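December 17, 2025

Back from Ruvmont last night with a rucksack full of brochures and a bit of a cold, and I want to get this down before the two walking-holiday stands blur into one in my head (they were next to each other and both had green carpet).

I'd never been to the winter trekking fair before. Nimal Bandara has been on at me for years to come, and this time he'd saved me a seat in his car, so out I went. It's held in the old wool market at the bottom of the hill. You pay at a trestle table, they stamp your hand, and then you're straight into a crowd of people in fleeces comparing boots.

First stop was Storau, who run small trips into the high country on foot and by pony. I've been eyeing up their Kuo valley route for ages and it was lovely to talk to someone who'd walked it! It takes 3 weeks door to door, most of it camping, with one stretch over a pass that adds 1000 metres of climb in a day. The chap on the stand was very straight about that day. He said people either love it or don't speak at dinner. You carry your own day sack and the ponies take the rest, and they've stopped hiring out sleeping bags, so you'd need to bring a proper four-season one.

The talks were upstairs. I only managed two, as the room was boiling and the stairs were a scrum. The first was a very long slideshow about glaciers. The second was Tsung-han Liao on planning a river journey on the Wastside, and I'd have happily sat through it twice. He paddled 300 kilometres of it in late summer with a friend and a borrowed tent, and he went through the lot: where they got water, which villages sell bread, how they dealt with the weir (they carried everything round it, in four goes, in the rain). I asked about insects afterwards and he just laughed and showed me his ankles.

Lunch was soup from the van outside, eaten standing up. Then another hour of stands. I tried on a pair of gaiters I didn't need, bought them, and nearly joined a map club. Nimal bought nothing at all and was rather smug about it in the car.

On money: the Kuo trip wants a deposit of 400 pounds by the end of December, and you lose it if you pull out after the spring. I've pinned the form to the fridge. My knees have until then to make their case, and I've promised to ring Storau either way. If anyone reading has done the pass in early season, do drop me a line, I'd love to know how much snow you had.
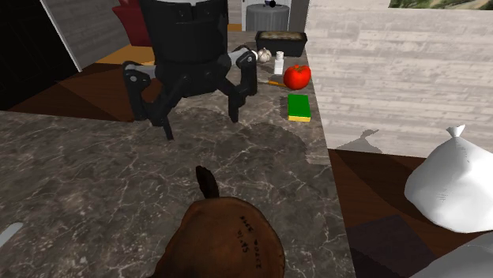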